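Stuffed toy

A stuffed toy is a toy with an outer skin of cloth, sewn from several pieces and filled with a soft material. It is also called a plush toy, soft toy or cuddly toy. Most are made in the shape of animals, though people, food and cartoon figures are also common.

Home-made cloth dolls filled with rags or straw are far older than the factory-made toy. Makers of felt goods began selling stuffed animals in Germany in the late 19th century, and the jointed teddy bear followed in the first years of the 20th.

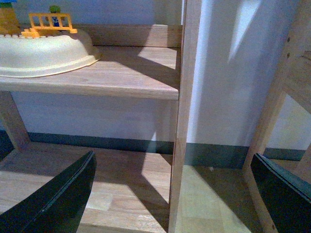

What are stuffed toys filled with?

Polyester fibre is the usual filling today. Older toys may contain straw, wood wool, cotton or kapok, and many modern ones have a small bag of plastic pellets in the base to give weight.

Construction

The skin is cut from a flat pattern, sewn inside out and turned through a gap in a seam. Filling goes in through the same gap, which is then closed by hand. A simple toy may need fewer than ten pieces. The pattern maker Mercedes Villca used 30 for a seated hare made by the Vamberg workshop — most of them in the head, where small changes in the seams alter the expression.

Pile fabric is cut so that the fibres lie in one direction, normally from the head towards the tail. Spots and stripes can be printed on the cloth, embroidered, or sewn in as separate pieces.
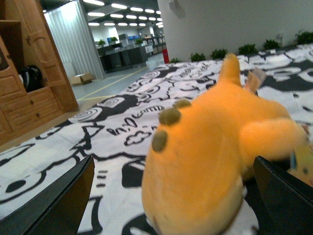 Separate pieces give the sharpest edge but take longest to sew, and on cheaper toys they are usually replaced by printing. Eyes are either embroidered or made of plastic with a locking washer behind the cloth. Embroidered eyes are preferred on toys for babies, as there is no hard part to come loose.

Collecting

Collectors value age, condition and proof of the maker. Riku Nishimura's handlist of Etby animals gives 126 models, 99 of them with a known label.
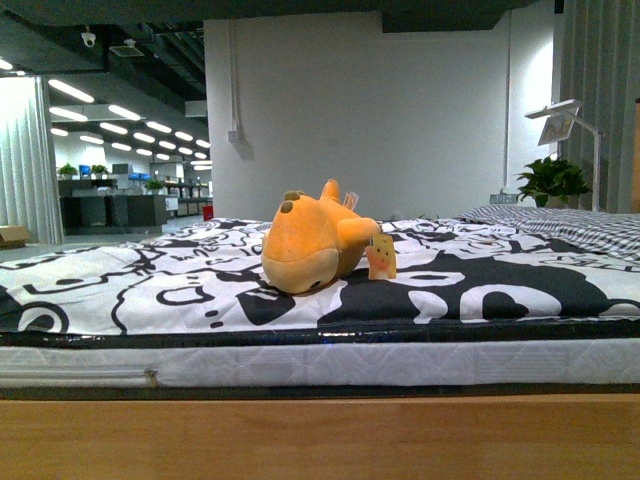
Labels fall into two groups. The sewn-in label is a strip of fabric caught in a seam, and normally carries the washing instructions and the filling. The hang tag is made of card and is meant for the shop, so it is often removed at home. An orange plush animal with a small white fabric label at the back and a yellowish card tag at the rear, printed with a little cartoon character, has both kinds. Collectors generally pay more for a toy that keeps its card tag, and some fit a clear plastic cover to stop the corners bending.

Care

Many polyester-filled toys can be washed on a gentle cycle inside a pillowcase and dried in the air. Toys filled with straw or wood wool should only be cleaned on the surface with a damp cloth.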